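Towels, Again

Last month's item on dish towels brought in more mail than anything I've written for this newsletter, so I'm going back to it (sorry, casserole people, your turn is coming). Most of you wanted to know how I fold for a basket instead of a drawer.

I fold long. Lay the towel flat, bring the long sides in, smooth it from the middle out, and stop once you've got a strip. Skip the final fold into a square until you know how wide your basket is! I learned that after redoing a whole stack of 24 for the Welbridge bake sale, and I was not cheerful about it.
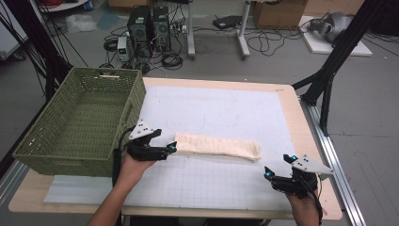
Folded long, with the green basket waiting at the end of the table.

Wrinkled ends don't bother me one bit. I give them a pat and move on. What does matter is having a big clear surface, and a pale one is nice because crumbs show up before they get into your clean cloth.

Then there's the lifting. A fuzzy towel wants to slump and twist the second you pick it up by one spot, and you end up with a hood on top and a tail hanging down. Two holds, one up high and one on a fold lower down, and you've got some say in where it goes. 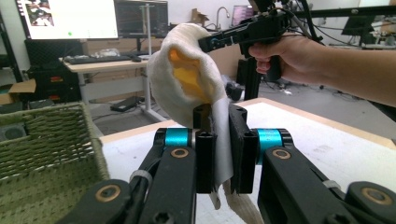

What to Put Them In

I like a woven plastic basket with open sides, the kind you can rinse in the tub. Katon Hardware had a pile of them in June, and I'm told the Birkow store does too.

Reader comments

"Tried the long fold on my bath towels and they finally fit the hall shelf. Thank you!"

"Still a roller here, and you won't change my mind."

"Does this work for the really thick ones? Mine spring right back open."

Recent items

Sorting the Sock Drawer
Casseroles That Freeze Well
Dish Towels: How Many Is Too Many?
A Walk Around Wegener Pond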